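**Progress report to the Kallska Fund**
Household Battery and Small Electronics Collection, Brirkau district
Submitted 23 June 2026 by Lena Zalewska, project manager

## 1. Status

The project is on schedule and within the approved budget. All collection points listed in the grant agreement are open, and the second round of household visits started as planned. Residents in the northern part of the district returned 1,114 kilograms of used batteries during the reporting period, against 276 kilograms in the period before.

Most of the increase came from the apartment blocks, where the boxes were moved from the basements to the main entrances. The change was proposed by Konrad Baran after the first round of visits and was carried out at no extra cost to the grant.
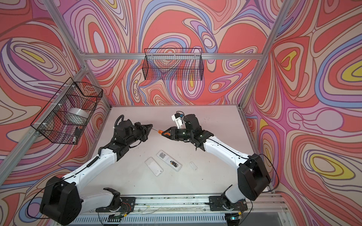
## 2. Household visits

Visiting staff called at 279 addresses. At each one they left a collection bag and a printed card with the opening hours of the nearest point. The card was revised in response to comments from older residents, who found the first version hard to read. The new card uses larger type and gives one telephone number in place of three.

Residents asked most often about items that are put away with the batteries still inside, such as remote controls, toys and kitchen scales. The advice given is to take the batteries out, place tape over the ends of any lithium cells, and bring the batteries and the device in separately. 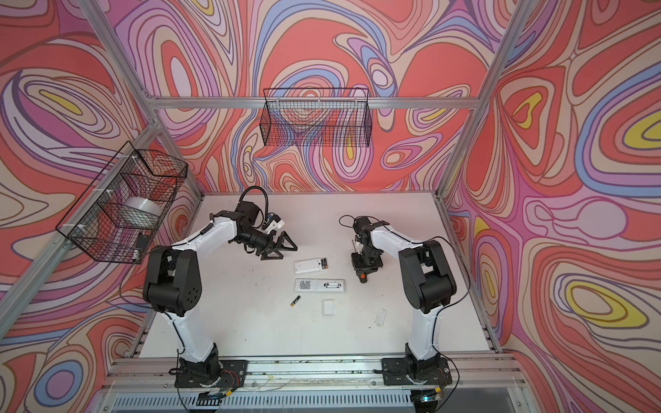

Leaking cells remain a concern. Two collection points reported bags that had been left outside overnight, and the contractor, Omance, has agreed to supply lidded bins for both. Delivery is expected in July. Until then, staff at these points will bring all bags indoors at closing time.

## 3. Schools

Aušra Pētersons completed the lesson plans for grades four to six. They were reviewed by Witold Kalinowski, who asked for a shorter section on metals and a longer one on safe storage at home. Both changes have been made. Printing of 200 copies is under way.

One school withdrew from the program owing to building work - its place has been offered to the next school on the waiting list, and a reply is pending.

## 4. Budget

Spending on transport was lower than planned. Spending on printing was higher, owing to the revised card. We request approval to move the unspent transport funds to the printing line. The total grant amount would not change.

## 5. Next period

- Install the lidded bins and update the site safety sheets.
- Begin lessons in the participating schools.
- Agree on a pickup schedule with Omance for the winter months.

Questions on the financial tables should be sent to Eugeniusz Sobczak at the project office.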